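Hilfe-Forum > Sicherheit im Unternehmen > Schulung und Bewusstsein

Phishing-Test im verteilten Team: Wie macht man es, ohne dass die Leute beleidigt sind?

Myroslav Onyshchenko
gestellt im Oktober

Guten Tag an alle,

ich arbeite in einer kleinen Softwarefirma in Sumonberg und bin dort für die interne IT zuständig, zusammen mit einer Kollegin in Teilzeit. Wir sind 31 Personen, und fast alle arbeiten von zu Hause. Deutsch ist nicht meine erste Sprache, darum bitte ich um Verzeihung, wenn etwas umständlich klingt.

Im Sommer haben wir zum ersten Mal einen Phishing-Test gemacht. Wir haben dafür Clutolus benutzt, das war im Paket mit unserem Mailfilter schon enthalten. Die Test-Mail sah aus wie eine Nachricht von der Lohnabrechnung: Ihre Abrechnung wurde korrigiert, bitte melden Sie sich an und prüfen Sie den Betrag. Die Geschäftsleitung hat es vorher genehmigt, die Kolleginnen und Kollegen wussten nichts davon.

Geklickt haben fünf Personen, zwei davon haben auch ein Passwort eingegeben. Mit diesem Ergebnis war ich eigentlich zufrieden. Schwierig wurde es danach. Das Programm zeigt sofort nach dem Klick eine rote Seite mit dem Satz «Sie sind hereingefallen», und am nächsten Morgen bekam der jeweilige Teamleiter automatisch eine Mail mit dem Namen. Diese Einstellung hatte ich nicht gesehen, sie war ab Werk eingeschaltet.
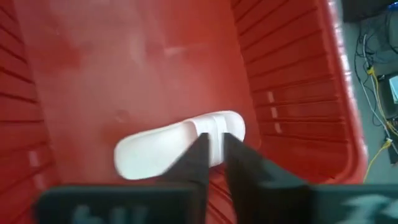
Eine Kollegin hat mich am selben Tag angerufen und war sehr verärgert. Sie hatte gerade eine echte Frage zu ihrer Abrechnung gestellt und auf eine Antwort gewartet, und sie fand es unfair, dass wir genau dieses Thema genommen haben. Ich muss sagen, dass sie recht hat. Ich habe mich bei ihr entschuldigt, aber im Team-Chat wurde noch die ganze Woche darüber geschrieben, und der Ton war nicht freundlich.

Seitdem beobachte ich etwas, was mir mehr Sorgen macht als die Klicks. Früher haben die Leute verdächtige Mails an unser Postfach weitergeleitet, oft auch ganz harmlose Newsletter, und das war mir recht. Jetzt kommt fast nichts mehr. Auf meine Nachfrage hat einer geschrieben, er lösche alles Verdächtige lieber gleich, «es ist ja sowieso nur wieder ein Test von euch».

Jetzt möchte die Geschäftsleitung den Test wiederholen, weil unsere Cyber-Versicherung im Fragebogen nach regelmäßigen Schulungen fragt. Ein Test steht dort nicht ausdrücklich, aber man versteht es bei uns so.

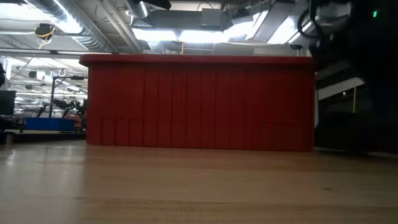 Meine Überlegungen bis jetzt sind diese. Erstens würde ich den nächsten Test ankündigen, ohne genaues Datum, nur den Monat. Dann möchte ich die Meldung an die Teamleiter ausschalten und nur eine Gesamtzahl sehen. Und ich möchte die Themen Lohn, Kündigung und Krankheit ausschließen. Außerdem hat meine Kollegin vorgeschlagen, dass wir einmal im Monat eine halbe Stunde per Video anbieten, in der wir gemeinsam echte Mails aus dem Filter ansehen und raten, welche gefährlich ist. Freiwillig, mit Kaffee.

Meine Fragen:

Wird ein angekündigter Test wertlos? Der Anbieter sagt, dass die Klickrate dann künstlich niedrig ist.

Wie bekommt man die Leute dazu, wieder zu melden? Ein Knopf im Mailprogramm ist vorhanden, aber er liegt versteckt in einem Untermenü.

Und hat jemand Erfahrung mit so einer freiwilligen Runde? Ich fürchte, dass nur diejenigen kommen, die ohnehin schon vorsichtig sind.

Einen Betriebsrat haben wir nicht. Unser externer Datenschutzbeauftragter antwortet, aber langsam – ich rechne mit seiner Meinung erst im nächsten Monat.

Vielen Dank im Voraus für jede Antwort, auch für eine kritische.

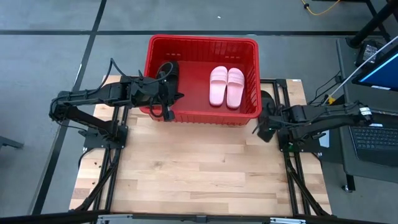 Cleka

Hallo Myroslav, die Klickrate würde ich gar nicht so hoch hängen. Die hängt vor allem davon ab, wie gemein die Vorlage ist. Nimm eine schlecht gemachte Paketbenachrichtigung und du hast null Klicks, nimm die Lohnabrechnung und du hast eben fünf. Verglichen hast du damit zwei Vorlagen und sonst wenig.

Wir schauen bei uns auf etwas anderes: wie viele haben gemeldet und wie lange hat es bis zur ersten Meldung gedauert. Wenn einer nach ein paar Minuten den Knopf drückt, kannst du die Mail bei allen anderen aus dem Postfach ziehen, und dann ist es fast egal, wer noch geklickt hätte. Das lässt sich auch der Geschäftsleitung gut erklären.

Ankündigen: ja, unbedingt. Wir schreiben am Anfang des Quartals eine kurze Nachricht, dass Tests laufen, welche Themen wir nie verwenden und was mit den Daten passiert. Beim letzten Durchgang haben 29 Leute gemeldet, das hatten wir vorher nie, auch nicht ohne Ankündigung.

Zum Knopf: raus aus dem Untermenü, das ist wirklich die halbe Miete. Und jeder, der meldet, bekommt eine Antwort. Bei uns ist das ein Zweizeiler, am Anfang von Hand getippt: danke, war echt / danke, war harmlos / danke, war unser Test. Als die Antworten mal wegen Urlaub ausgefallen sind, kamen prompt weniger Meldungen.

Die rote Seite würde ich durch eine neutrale ersetzen, auf der steht, woran man diese konkrete Mail hätte erkennen können. Mehr nicht. Kein Pflichtvideo hinterher, das wird als Strafarbeit verstanden.

Und noch was wegen der Teamleiter-Mail: sag dem Team offen, dass das eine übersehene Einstellung war und dass sie jetzt aus ist. Mit Screenshot, wenn es geht. Solange das nicht geklärt ist, reden die Leute in deiner Kaffeerunde über nichts anderes.

Châu

Einfach keine Tests machen. Passkeys oder Hardware-Schlüssel für alle, dann kann man kein Passwort mehr eingeben und Thema erledigt.

Myroslav Onyshchenko

Danke euch beiden. Schlüssel haben wir bestellt, aber zwei ältere Systeme können damit nicht umgehen, und gegen gefälschte Rechnungen helfen sie leider auch nicht. Darum brauche ich die Meldungen trotzdem.

Cleka, die Idee mit der Zeit bis zur ersten Meldung gefällt mir sehr. Ich habe nachgesehen, Clutolus kann das als Tabelle ausgeben, man muss es nur im Bericht aktivieren. Den Text über die Teamleiter-Mail habe ich heute geschrieben, meine Kollegin liest ihn noch wegen der Sprache durch. Eine Frage bleibt mir: Wer schreibt bei euch die Antworten, wenn etwas am Sonntag gemeldet wird?

Cleka

Am Sonntag keiner. Es geht eine automatische Bestätigung raus, dass die Mail angekommen ist, mit der Telefonnummer für den Fall, dass man schon geklickt oder etwas eingegeben hat. Die richtige Antwort kommt am nächsten Arbeitstag. Beschwert hat sich darüber noch niemand.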